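Blog > Diary > Robot club

2022-10-15

Well, what a day! I'm writing this on the couch with my feet up on the ottoman and a mug of tea going cold, so forgive the typing. Club was supposed to finish at noon and I got home at twenty to five, if that gives you any idea.

We've got the table to ourselves on Saturdays this term, which has made a huge difference. Back in July we were sharing with the drone kids and had to pack everything down every single time, and then of course the clamp would go back a smidge off from where it was and all our numbers would be rubbish. Now it stays put. Solveig has put masking tape on the floor where the table legs go and she will have your head if you bump it.

So the task for the Prurville meet (for anyone who's forgotten, and Mum, I know you have) is the bakery one. Plate on the table, one pastry on the plate, arm comes down, picks up the pastry, puts it in a box, doesn't squash it. Sounds like nothing! Arvid said in the first week that we'd have it done by lunchtime. We've been reminding him of that.

Today was meant to be all recording. You drive the arm by hand through the whole pick, it saves what you did, and then you do it again, and again, and again. Our total before this morning was 1,544 runs and Saqib wants us at 3,880 before we train the next model, so you can see why people brought snacks. He's made a chart for the wall and coloured it in with highlighter. I did the first stint and I was hopeless, all jerky, I kept coming in too far back and then having to creep forward. Elsa is much better at it. She plays the cello and reckons that's why, and I have no argument to offer.

The Putorden (that's our arm, Saqib named it and it stuck) was behaving itself for the first hour or so. Then it started stopping dead halfway down with the Claltix software throwing up the same red message, the one that says joint limit and nothing else. Very helpful, cheers. We had two goes at restarting it, Arvid swore the cable was loose, Solveig swore it wasn't, and in the end it was me who'd typed 7 in a box that should have had something much smaller in it. I owned up straight away! Well, within five minutes. I'm buying the doughnuts next week.

Sarmīte came by after lunch to see how we were getting on. She ran the club years ago before she moved over to Chávez, and she has this way of standing there with her arms folded and asking one question that ruins your afternoon. Today's was, "Do you ever move the plate?" And we all looked at each other. We'd been putting it down in pretty much the same spot since August, hadn't we. Great big table and we'd been using one patch of it. She reckons the model will learn the spot and never mind the pastry, and then at Prurville the judge will plonk it somewhere else and we'll be picking up air.

So that was the plan out the window. We argued over it for ages. Saqib didn't want to lose what we've already got (neither do I, my wrist still hurts from most of it), so we're keeping the old runs and doing every new one with the plate shifted. Elsa wants to turn the pastry as well, lengthways and sideways and on an angle, and she's right, but I did groan out loud. Arvid wants a different colour plate in the mix. He got told maybe.

We did the first batch of the new lot before we packed up. Slow going, you have to think each time instead of letting your hands do it, but I liked it more. I even got a smooth one! Solveig clapped.
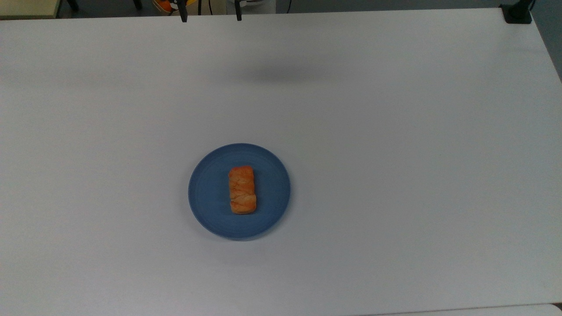
I've promised to write up the new positions on a sheet so we don't all just choose our favourite bit of table, and I haven't started it. Tomorrow, maybe, after I've done the washing. Saqib has already messaged asking for it, with the chart attached. Also need to remember: spare batteries for the kitchen timer, doughnuts (jam for Elsa), and give Arvid back his jumper, which has been in my boot since the last meet.

3 comments | 2 shares

We use cookies to remember your settings. By continuing to browse you accept our cookie policy.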